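Notes for the Workshop Page: Laundry Handling at the Avholm Open Day

Avholm opened its handling lab to visitors on 12 Oct 2018. The session on show was cloth pickup with a two-finger gripper, run by Birdie Kapoor. Most of what she covered applies to sorting and folding by hand, or to anyone building a small gripper in the garage, so the useful parts are set down below.

Work surface. Use a padded, woven top. Fingers can press into it a little without stalling, and cloth does not skate away as it does on bare laminate. Pale gray suits most colored laundry. White towels are harder to pick out against it, and Kapoor switches to a dark cover for those.
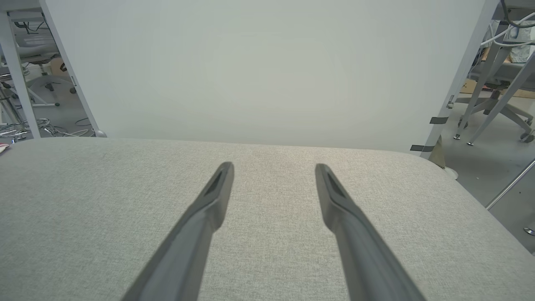 Check the opening before the load goes down. Kapoor sets the gap with a folded washcloth and closes it 5 times dry. If the tips meet unevenly, the thin fabrics will slip out first. Clean the inner faces with a damp rag at the same time. Lint builds up in the grooves and acts like grease.

Approach. Come down on a ridge in the pile. A flat area gives the tips nothing to close on. Lift 8 inches, stop, and let the piece hang until it quits swinging. Then look for a hem. Hems and waistbands are stiffer than the rest and hold a pinch better.

Soft, thick fabrics such as fleece grab easily but come up two layers at a time. Lower the piece, open, shift sideways by one finger width, and try again. Do not shake it.

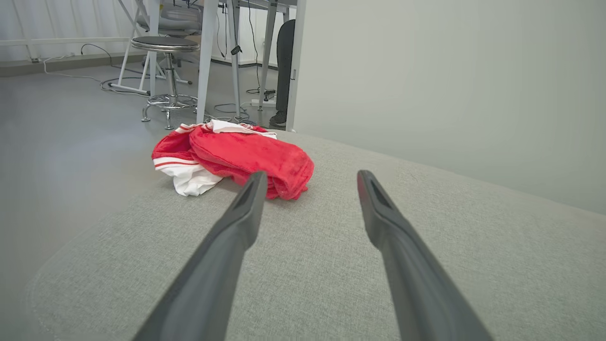
Darnell Calloway wrote in to say that he has tried the sideways shift by hand on fleece blankets and it works, but that on worn terry the loops catch and the second layer comes along anyway. He turns the towel over first. He also asked whether the pads need replacing often.

On pads: the Vomon strips used in the demonstration are changed after 40 hours. Yazzie strips are thicker and need the gap reset by eight turns of the stop screw. Mark the old position with a pencil before loosening anything.

Floor leads should be run to one side and taped where people walk. The handout with the gap settings is at the Pendik desk, second shelf, under the glove sizes.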